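Teaching a simulated arm to take a block off a shelf

Our question was simple: does a view from the wrist help a learned policy reach into a cabinet it has never practised on? We called the policy Grorkari, and we trained it entirely in simulation, on a mix of green, grey and white cabinets.
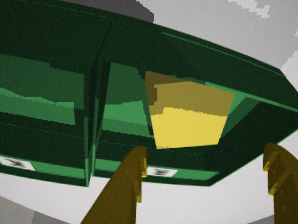 By Mwangi Biwott
Friday, April 14, 2023

The yellow block in the right-hand compartment is the target, and the fingers have to come up to it spread apart. We ran 100 trials per policy. With only the fixed overhead view, it grasped the block in 54. Adding the wrist view brought that to 75 – a jump we were thrilled to see!

Most of the remaining misses came from the divider, which the arm clipped on its way in. Randomizing the cabinet's colour helped a bit too, and we'd love to try 8 new shelf layouts in October.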